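Six months with a two-arm cell on the returns bench: a review

I run the returns side of a building-block rental library in Drerimham. Families borrow a set, build it, break it up and mail it back in a pouch, and then we have to sort the lot before it can go out again. For years that meant four of us at a long bench with trays and a radio. Last fall the boss bought a two-arm sorting cell from a small shop called Radulović, and since I'm the one who's stood next to it the longest, I got asked by a few people in the trade what I think. So, my review, and feel free to skip to the bits about your own worries.

First off, it's a bench tool. I'd pictured something with a cage and a siren. You get two arms on a rail, a tabletop, three sides around it, and a control box that makes a faint whine I stopped hearing after a week. Ours is called Sandia on the paperwork, but Mimoza calls it "the twins" and that's what stuck. Delivery and setup took two mornings, and Damir Vidmar came down from the shop in Lusolville to walk us through it. He was patient with me, which I appreciated, because I asked what the stop button did three times (I wanted to be sure!).
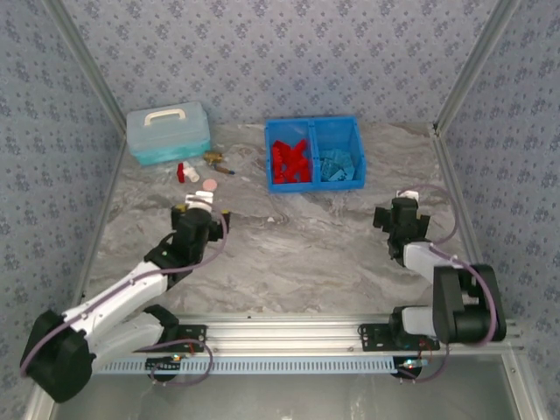

The job we gave it is the dull one: red blocks in one side of a blue tray, light blue in the other. It's how we check the starter sets, which only come in those two colors. A starter set is 125 pieces, and a person who's fresh and caffeinated will fly through it. A person on their ninth set at four in the afternoon will not. My thumbs used to ache so badly by the end of November, our crazy month, that I wore braces to bed. I haven't had them out of the drawer this year, and if I had to pick one reason to keep the thing, there you go.

Is it fast? No. Mimoza Mujić beat it by a mile in a head-to-head the first week and has never let anyone forget it. What it does is keep plodding while you answer the phone or go hunt down a missing instruction sheet. On a good day we put 400 pouches through the room, all jobs counted, and the old record with the four of us at the bench was 207. Most of that jump comes from people being free to do the inspecting and packing, so don't let anyone sell it to you as robot speed.

Now the grumbles. It does much better with blocks lying by themselves than with blocks still stuck together. Kids send things back half built, naturally, and a clump of bricks is where the arms get fussy. They'll go at it from both sides, back off, have another think. I've learned to break up the worst ones by hand before they go on the table, which is thirty seconds of my life and saves a lot of watching. The sales sheet makes it sound like you can tip in whatever comes out of the pouch — you can't, or at least we can't.
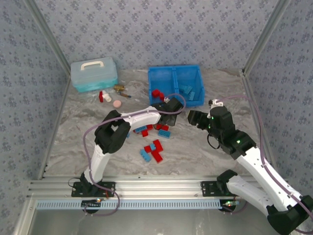
You'll also want to be picky about the tray. We tried a taller one and went back to the low two-part kind within a day. And look after your cables! Wipe-downs are easy enough, but I move slowly near the wiring with a cloth, and I've asked everybody else to do the same.

The part folks ask me about quietly is the jobs. Fair question, and I asked it too, in a meeting, with my arms folded. We were four and we're still four, but it isn't the same four jobs. Mimoza moved to repairs and set design, which she'd been angling for anyway. I do the cell and the quality checks, and got a small raise for it after some back and forth. The two part-timers do packing, and one of them misses the sorting. She liked switching her brain off and chatting, and there's less of that now because we're spread over two rooms. I miss it a bit as well. We used to know everything about each other's kids. If you're a manager reading this, put the packing table near the cell — ours is down a hallway and it was a mistake.

I'd also say train everyone, and early. For the first couple of months I was the only one who could restart it, so my lunch got interrupted more often than not. Damir's manual is short and readable once you ignore the chapter on networking. Everybody here can now clear a stall and get going again in a minute or two.

We spent 2,000 on the first year's support plan, separate from the cell itself. I thought that was steep until a gripper started acting up in the spring and they had us running again by the next morning. We'll renew, though I'd like it if the phone line opened before nine.

Four stars from me. I'm holding the fifth back until it can deal with a half-built castle.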